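I finally got to the Ekinci open day on Thursday, and I'm so glad I did! I'd pictured a big hall with barriers and a man with a microphone, but most of my visit was spent in a kitchen, watching a robot arm at a perfectly normal worktop (kettle, coffee maker, kitchen roll, the lot).

Gülizar Canpolat showed our group round and let us ask anything we liked, which in my case was a great deal. 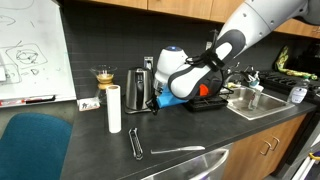 I asked her what the hardest job was and she said cutlery, straight away. A butter knife lies so flat that there's hardly anything to get hold of. They've logged over 300 tries at it since November, and she talked about them so cheerfully that I wanted to stay and see the next 300. I missed my bus, and then the one after it.

They're hoping to run another day in spring and I'll be going back, with a notebook this time.

Contact | © Angeliki Drakos | Back to top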